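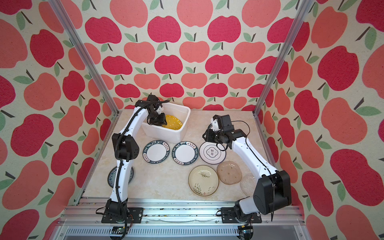 # The Odd Plates

It was supposed to be a set. I went to the Favley market in September with a list that read "plates, matching" and came home with a box that contained no two alike. The man who sold it to me called it a mixed lot, the way an estate agent calls a cupboard a study.

I have since come round to them. They get used, they get washed, they go back, and I've decided they deserve a page of their own. People put up galleries of their cats, and the cats don't even hold soup.

**About the apples.** The paper is called Orchard Morning and came from Lorneta, in Travley, at the end of a sale. I wanted something quiet. I was shown something quiet, and then I was shown the price of it, and then I was shown the apples. They come in raspberry red and coral pink, all with leaves, and they are on three sides of you before you've had coffee. Guests either say "cheerful" or say nothing. Hugo Riviere, who helped with the pasting, has never knowingly eaten an apple since.

**The tub.** White plastic, rectangular, rounded corners. It is the least charming object on this page and the only one I would replace the same day if it went missing. Plates go in it when they're on their way somewhere. I had a wire rack for a while, a handsome thing from Hamel, and it held seven plates beautifully provided they were all the same size. See above.

**The yellow one.** Scalloped edge, little white dots. It looks like it was designed for a child's birthday by someone who had been to one once and enjoyed it. Everybody reaches for it first, including grown men who claim not to care what their toast is on. It doesn't stack well. The scallops sit on top of whatever is underneath like a hat, so it goes in last and comes out first, and I suspect it thinks this is only proper.

**The navy one.** White lettering runs around a wide dark rim, with Chinese characters and HAO WEI among them. I like a plate that has something to say. It's also the one I'd pick for dumplings, or for anything with a dark sauce, as the middle is plain white and the rim does all the work. Put a fried egg on it and you feel you've gone out for breakfast.

**The small dark-rimmed one.** White, a thin ring inside, a band of tiny printing that I have never once read with my glasses on. Good for a sandwich. Very good for half a sandwich.

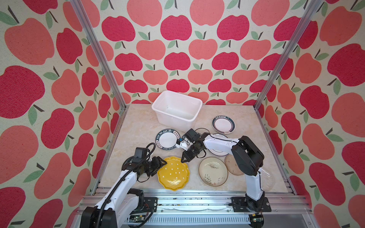 Is it worth sorting mismatched plates by size before putting them away?

Size is the only kind of sorting that helps. Put the widest at the bottom and work up, ignore color completely, and keep anything with a wavy edge for the top of the pile.

I did try it by color, for 2 days. It looked like a magazine and then somebody wanted the big plate, which was under everything, and the whole arrangement came out onto the counter and stayed there until supper. The current system has no looks at all.

**The glass one.** Clear, with a rippled surface that catches every bit of light going. It is a lovely plate on a table and a terrible one in a tub, where you can't see it until you've put your hand on it. Hugo maintains it was sold to him as a cake plate. It has held cake. It has mostly held keys.

**The cream one with green.** A thin brown rim and some brushy strokes in green that could be leaves and could be bamboo. We've had this discussion over dinner and it didn't get anywhere. It's my favorite for fruit, and I try not to put apples on it, out of consideration for the room.

**The little blue-and-white.** Every box of mixed crockery has one, and I think it may be the law. Olives, a tea bag, the last biscuit.

**The teal one.** A proper piece of drawing in the middle: a four-lobed flower shape in teal, with two large black Chinese characters in it and small gray writing on either side. This is the plate that gets turned around at the table. Whoever has it eats their way in from the edge, finds the characters, and then spins the plate to get them upright, usually taking the fork along with it. 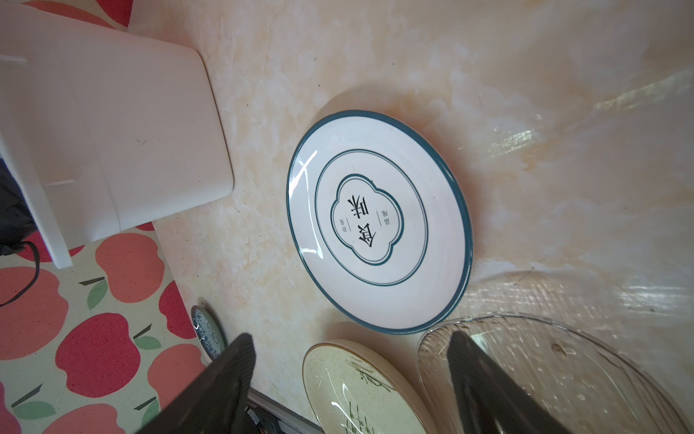

The cure is to serve it the right way up in the first place, and I do remember this perhaps one time in three. It helps to set it down before the food goes on.

The surface underneath them all is marbled in beige and cream, which flatters white china and hides crumbs with great loyalty. You find the crumbs later, with your sleeve.

I am still short a decent soup bowl. The man at Favley says he has a mixed lot of those coming in too, and that I should bring a bigger box.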